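Chapter 6

Setting and Clearing the Table

Words for this chapter: rim, well, place setting, cover, stack, to scrape, to clear, glaze, matte, service plate

Before you read: Think of the table where you ate as a child. Who put the plates on it, and who took them away? Write two or three sentences in your notebook and keep them for Exercise 1.

In the first five chapters we worked in the kitchen, with knives, pots and the cold store. Now we go through the door to the room where people eat. Many students believe that this part is easy, and they read it quickly. In my first year as a teacher at Ivside I believed the same, and I gave it only one lesson. My colleague Heledd Gwynne, who had managed dining rooms for 18 years, asked me to watch her students clear the tables after a lunch. I saw them carry plates with a thumb in the sauce, and put small bowls under large ones. The next term I gave the subject six lessons.

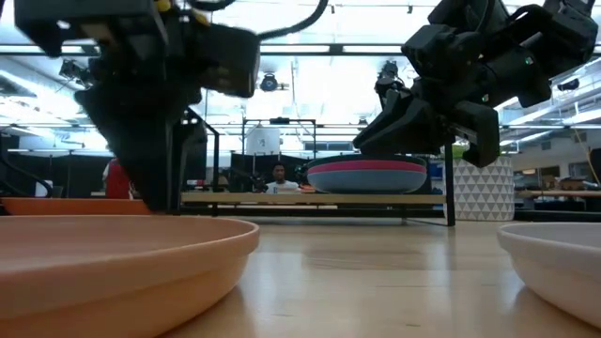 A plate has three parts that we must know by name. The rim is the outer edge, the well is the lower part in the middle where the food lies, and the foot is the ring on which the plate stands. We hold a plate by the rim, with the thumb flat along the edge and the fingers under it. A thick rounded rim, like the one on the terracotta-colored plate, feels different in the hand from a thin one, and students should practice with both. Color is also a part of our work. When one table has orange plates, a white plate and a dish with a pink rim over gray-blue, the person who sets it must decide if the colors will be mixed or if each color will have its own side of the table. Both are correct, but the decision should be made before the first plate is put down.

The space between two plates is called the free space. It is needed for the glass, the bread and the elbow of the guest. On a bare wooden table the free space is easy to judge with the eye. With a patterned cloth it is more difficult, and in the beginning you can use your open hand as a measure.

Clearing follows the opposite order from setting. We take the small things first, then the plates, and we scrape the food onto one plate only. Plates of the same size go together in one stack. A wide, shallow dish is never placed in the middle of a stack of plates.

In this chapter you will learn
how to name the parts of a plate and a bowl
how to lay a place setting for one, two and 6 guests
how to carry and stack plates of different weight
how to clear a table while guests are still talking

Section 6.1 begins with the empty table and the cloth. If your school has no dining room, a classroom desk is enough for all the exercises.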